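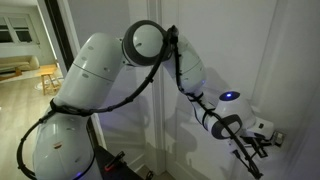

Gripper near the handle, living room behind.

We finished the door set for Riltano in March, in a rented house in Dasdale. The final count was 86 examples of one interior door, 8 of which I threw out because I had bumped the cart halfway through.

I drive the arm by hand for each one, and the software saves the joint positions and video together. Between takes I shift the cart a little so the model doesn't learn one exact spot. Evening runs go in too - Lanz, our last model, fell apart whenever the light changed. 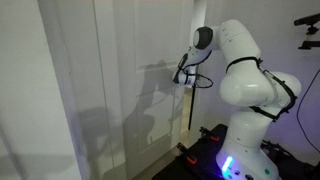
Arm up at the door, shadows and all.

A good take needs 2 minutes, a bad one 3. The next house is in Flindcombe, and the doors there have round knobs, so I expect to start slow again.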